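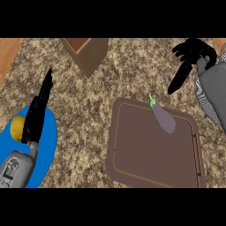

What 2,865 runs tell you about an eggplant

The robotics club at Skulorwood has its term project up and running, and I went along to the demo evening with my arms folded. The task is kitchen work, all of it in simulation: two arms, a granite counter, an eggplant on a cutting board, a blue plate. The team calls its controller Sekell.

They've logged 2,865 runs, and 1,254 of those count as successes. Fine, but who decides what counts? I asked, and got three different answers from three students. One of them would have passed a run where the eggplant ended up on the counter.

My bigger gripe is the colour scheme. Purple vegetable, bright blue plate — of course it can tell them apart. The team says 441 runs used shuffled colours, and I'd like to see those scored separately.

They're entering the Jurier round in November. I'd enjoy being wrong, but I want to see it on a real counter first.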